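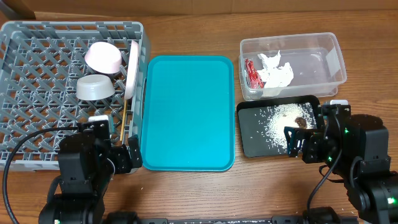 Keeping the clearing-up bench running

Workshop notes > Pilura > Maintenance

January, by Shirin Ghasemi

The Pilura bench has two arms and one job, which is to clear up after a meal. Dishes go on the left, leftovers on the right, and there's a turquoise tray in the middle. I've looked after it in Ostudell since Farhad Hosseinzadeh moved over to the software side, and he asked me to write down what I do to it so he can stop answering my messages at eleven at night.

Most of the work is cleaning. The software gets the attention, but if the bench stops during a run the cause is usually food or a cable.

Rice

Rice is the worst thing we use. It doesn't stay on the black tray. A few grains always end up on the table, and they travel from there. I've found them under the rail and in the slot where the right gripper's fingers slide. One grain in that slot is enough to stop the fingers closing fully. The servo keeps pushing, gets warm and then cuts out, and the log gives you an overload error that says nothing about rice.

After each session I power down, open the fingers by hand and go along the slot with a dry paintbrush. Then I brush the table towards the front and pick up what's left with the small vacuum. I don't use compressed air any more. I did at first, and it blew grains up into the bracket behind the gripper, and it took me 40 minutes with tweezers to get them out.

The clear container is the other thing to watch. There is liquid in the bottom of it as well as napkins and wrappers, and a wet napkin drips when it's lifted. Wipe the finger pads with a damp cloth and then a dry one. Keep the cloth well away from the servos.

Cables

Each arm has a black cable that needs enough slack for the full reach and not so much that it catches on things. The left one is the awkward one. It loops out to the side, past the bottom of the dish rack, and if the loop is too big the rack can trap it when someone pushes the rack back into place.

My way of checking is to switch the torque off and move the arm by hand to its furthest corners, far left, far right, right down to the table. The cable should never go tight and should never touch the fingers. I've got the free length at 585 mm on both sides now and marked it with tape at the base. If the tape has moved, the cable has been pulled.

Cameras

Both grippers have a small camera module on top, held by two screws in a plastic mount. The screws work loose. I was putting a drop of threadlock on them until Farhad pointed out that it can crack some plastics, so now I use nylon washers and check them once a week.

If a camera has shifted even slightly, the picks go wrong in the same direction every time. That was how we caught it in the autumn. The right arm kept landing short of the food scraps, and I spent an afternoon recalibrating the servos before I looked at the mount, which I could turn with one finger. Check the mount first.

Rail and bases

The two bases are joined by one black rail along the front of the table. I keep them 390 mm apart, measured between the inside faces. If you take an arm off for repair, measure before you undo anything and again when you've put it back. Do the clamp bolts up a bit at a time, swapping sides, or the base sits slightly twisted. You won't see the twist but the gripper at the other end will be out by several millimetres.

Servos

The lights on the servos tell you there's power and not much else, so don't take green to mean healthy. I hold each joint gently with the torque on and feel for play. The shoulder on the left arm was replaced last spring after it developed a click. The part came from Clallora, and it took nearly 20 emails to get the right one. The order code is written inside the lid of the spares box.

After a servo change the order is: set the ID with only that servo connected, centre it, then fit the horn. I fitted the horn first and had to take the whole joint apart again.

The table

The cardboard along the back edge wants replacing when it starts to sag. The dish rack goes back in the same corner every time, and I've put pencil marks on the wood for it. Please don't rub them out.

Still to do: the right wrist has started to drift a little when it's been running for an hour or so. I've swapped the cable and it made no difference. Next I'm going to borrow a servo from the Tabrizi bench and see if the fault follows it.

Contact | © Shirin Ghasemi | Back to top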